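Manent to Take Small Packaging in Curbside Carts Starting in June

Cosmetics boxes, gift cartons and short cans move onto the accepted list; loose film stays off

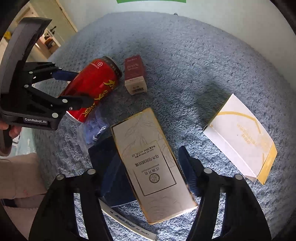
What happens to small boxes and cans that residents now put in the trash? Starting in June they go in the recycling cart with everything else, and the sorting plant at Plasbridge will separate them on a new line built for small items.

The change follows a trial on three collection routes in Manent, covering 2,342 households. Those households were told to put small paperboard boxes and small metal containers in the blue cart. Under the rules still in force on the other routes, paperboard smaller than a paperback book is treated as trash, along with most short cans and tins.

The old rule came from the plant's equipment. The first screen at Plasbridge was built to drop broken glass and grit out of the stream, and anything small enough to fall through the openings went with it. Small cartons and tins ended up in the glass residue, where they lowered the grade of the glass and were not recovered themselves. In trial samples taken before the new line was running, 22 percent of the residue by weight was paperboard and metal that could have been sold.

The new line, supplied by Skaletti, sits below the first screen. Material that falls through passes under a magnet, which removes steel, and then over an eddy current unit, which throws aluminum clear of the belt. An air knife lifts the light paperboard away from the glass. The paperboard is returned to the main fiber belt and baled with other mixed paper. Glass and grit continue to the existing bunker.

Skaletti will maintain the line under a contract that runs 36 months, with replacement of belts and magnet covers included. The city pays a fixed monthly fee and keeps the income from the metal and fiber. The fee was not itemized in the notice sent to residents.

Testing of the recovered paperboard was done by Assefa, a laboratory that works mainly for paper mills. The lab looked at moisture, glass dust and the share of board with a plastic or metallic layer. Plain printed board passed at every sampling. Board with foil stamping also passed, as the foil in most decorated cartons covers only a small part of the surface and comes off in the pulper. Board laminated with plastic film on both sides did not break down in the time mills allow and was counted as reject.

The laminate limit matters most for gift and cosmetics packaging, where rigid boxes are common. A rigid box is made from thick gray board wrapped in printed paper. The board itself is good fiber. Problems come from what is added: magnets in the lid, molded plastic trays, foam inserts and ribbon. Residents are asked to take these out before the box goes in the cart. A magnet that is glued between layers and cannot be reached may stay in. The pulper separates it, and mills that take the Plasbridge bales have agreed to this.

Glass perfume bottles remain excluded. The glass is often a different composition from bottle and jar glass, and the crimped metal pump is hard to remove by hand. Empty bottles can be left at the city's drop-off yard in the bin marked for mixed glass. Bottles with liquid in them are handled as household hazardous waste, as the contents are mostly alcohol and will burn. The outer box of a perfume can go in the cart whether or not the bottle does.

Drink cans have been accepted for many years and the rule for them is unchanged. They should be empty and do not need to be rinsed. The city again asks residents to leave them uncrushed. Flattened cans travel along the belt like sheets of paper, and a share of them ends up in the fiber bales. With the new line, food tins and short cans of any height may be added, provided the lid is either removed or pushed down inside.

Plastic film is still kept out. This covers bags, shrink wrap, the clear overwrap on boxed goods and the protective film on new appliances. Film wraps around the shafts of the first screen, and the plant stops at the end of each shift so that crews can cut it away. The trial did not reduce the amount. In fact more film came in on the three routes than before, and plant staff trace most of it to small boxes that were put in the cart with the overwrap still on. The printed guide has been revised and now shows the overwrap as a separate item, with an arrow to the trash.

Clean, dry film can be taken to the store collection bins, which are run by a separate company and are not part of the city program.

Carts will not change, and neither will collection days. Each cart still has a weight limit of up to 200 pounds, set by the lift arm on the trucks. Loads over the limit are left at the curb with a tag. The limit is seldom reached with paper and metal — most tagged carts contain soil or construction waste.

Apartment buildings with shared containers will join later. The city wants to see the first months of results from single-family routes before it changes the signs on shared containers, where contamination is higher and the labels have to work without a mailed guide. Building managers who want to move sooner can apply through the solid waste office, and will be asked to post the revised guide at each container.

Drivers will check carts on all routes during the first collection cycle. A cart with loose film or foam on top will be emptied and given a yellow card that lists the item. A second card in the same quarter means the cart is left full. There is no fine under the current ordinance, and none is proposed.

Assefa will continue to sample fiber bales once a month and report the reject share to the city and to the mills. If the share rises above the level in the mill agreement, the paperboard from the small-item line will be baled on its own and sold at a lower grade. The plant has floor space for the extra bale storage, and the conveyor already has a diverter at that point, so the switch could be made during a shift.

The revised guide will be mailed with the May utility bill. Copies are also available at the drop-off yard and at the branch libraries, in large print on request.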